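Reviews > Kitchen > Small Gadgets

Jorkesov Jar Opener (under-cabinet) - six weeks in

Last updated: November

Short version if you're in a rush like me: buy it if your hands hurt. Skip it if you rent and can't put screws in a cabinet. Longer version follows, typed between loads of laundry on a Sunday.

What it is. A flat metal wedge with teeth, on a plate. Plate screws to the underside of an upper cabinet. You shove the lid up into the wedge, turn the jar with both hands, lid lets go. No batteries, no motor. My old one was a rubber disk that lived in the drawer and smelled like tires.

Got mine from the Skindovden store, the one next to the Honda dealer. Last one on the peg. Box was a little crushed, nothing missing.

Install. Instructions are one folded sheet, tiny print, and the drawing shows the plate backward. I put it up backward. Took it down. Put it up again. Four screws, and the ones in the bag are too long for my cabinets, tips came right through next to the cereal bowls. Bought shorter ones. If your cabinet floor is thin stuff, measure first. Also pre-drill! I didn't on the first hole and split the edge a bit. Borghild Halvorsen next door did hers with the sticky pad only (there's a sticky pad, forgot to say) and it held for about a week of pickles and then came down on her foot. Use the screws.

Put it near the front edge. Mine's too far back, I have to hunch.

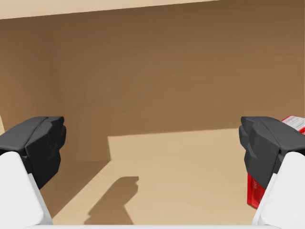
Small lids are where it shines. Hot sauce, vanilla, that awful little capers jar. The narrow end of the wedge bites right away and you barely twist. Medium lids fine. Pasta sauce, salsa, peanut butter, all good. Big lids, meh. The gallon pickle jar from the warehouse store is too heavy to hold up there and turn at the same time, I got brine down my sleeve twice. For those I still run the lid under hot water and swear.

Plastic lids get chewed. Not wrecked, they go back on, but you'll see tooth marks and on one mayo lid there was a little curl of plastic I had to pick off. Metal lids get a scratch on the rim. If you save jars for canning gifts you will care about this. My mother in law cares about this.

Grip. My hands are the whole reason I bought it, thumb joints mostly, worse in the mornning. The jar still has to be held, so it's not a cure. Wet hands are bad. I keep a dish towel hanging off the drawer pull and wrap the jar with it, works better than the "grip sleeve" they want you to buy seperately. Mitsuko Oda lent me her sleeve to try and I gave it back after two days. It slides down.

Cleaning is annoying. Sauce gets up in the teeth and you can't see it from standing height. Old toothbrush, dish soap, wipe. Mine got a rust speck near one screw already, which I'm not thrilled about. Dry it after.

Vs the Brekbridge. That's the handheld one with the crank on top. Tried it at Roya Tabrizi's place. Nicer to use on big jars, sits flat, you just turn the crank. But it's bulky and takes two tries to center, and it wouldn't close down far enough for the vanilla. Costs more too. If you've got drawer space and mostly open big stuff, get that. I don't have drawer space.

Noise: none. Kids: mine can't reach it. Tall people: my husband has hit his knuckles on it putting the toaster back. Twice. He says hi.

Emailed the company about the backward drawing. Got a reply from a Serpil Taşdemir the next morning, polite, said a new sheet is coming and offered to mail me short screws. They came. So points for that.

Good:
- small lids, instantly
- doesn't eat a drawer
- real person answers email

Bad:
- screws too long
- chews plastic
- rust speck
- sticky pad is a joke

Four out of five. Would be a four and a half with decent screws. Will update if the rust spreads or I finally move the thing forward.

Contact | Copyright, all reviews belong to their authors | Back to top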